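Visit report: gripper open day at Smadi, Remport
Posted 09/07/2024

Smadi runs an open day for integrators at its Remport shop each year, and this time the subject was grippers for computer parts. I went because we have a desktop repair job coming up that needs processors and memory handled without bent pins. The session I signed up for was led by Suha Moussa, who runs the handling bench.

Two sets of fingers were on offer, both for the same black two-finger gripper. The Sterka set has a toothed edge and small grip pads. The Nidiston set is plain and costs $82 less. Visitors got 42 minutes at the bench, which is enough to get a feel for the controls and not much more.

We began over a motherboard with the processor already in its socket. The wrist camera is the main view for the operator, and the first thing I noticed is how much of that view the gripper takes up. The middle finger hides the lower part of the socket, and glare from the overhead light washes out some of the traces. If you plan to use a camera in this position, budget time for the lighting.
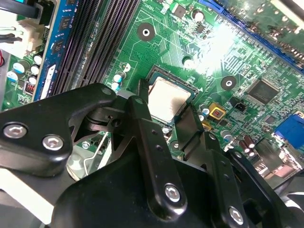 The fixture board

Next came a gray board with raised slots and holders, set in a frame of aluminum extrusion. It gives the chip and the memory a known place to sit. Closing on the chip from both sides was easy to judge on the monitor. Height was harder. I stopped short of the ledge twice and had to creep down with the controller set to its slowest step.
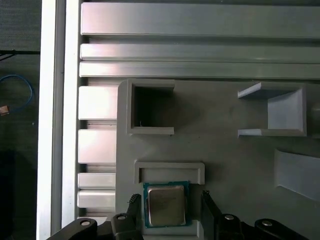

Processor between the fingers, just below the slot on the fixture board.

Suha Moussa's advice was to set the closing force low and raise it a little at a time. Their bench log covers 300 picks, and she said most of the drops in it came from closing at an angle. We then moved to a tilted view, with the tray and the long memory holder both in sight. The dimpled pad can be seen well from here, right up against the lower edge of the chip, and I found this the most useful angle of the day.

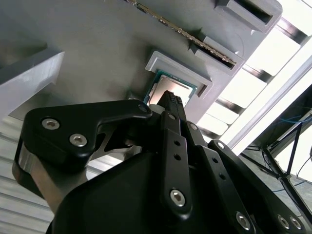
Working inside a chassis

The last stop was a Dell board with the load plate open. Space is the problem here. There are memory slots to one side, capacitors close by and wires at the top of the case, so the fingers need a clear path before anything else is decided.

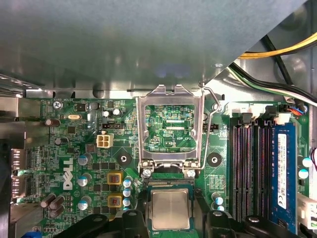 I would like to try slimmer fingers on this kind of job. Smadi quotes 9 days for a custom pair, and I have asked for drawings. I also asked for a loan of the standard set so we can test it on our own arm, which has a shorter reach than theirs. The next open day is planned for April, and sign-up is through the Remport office.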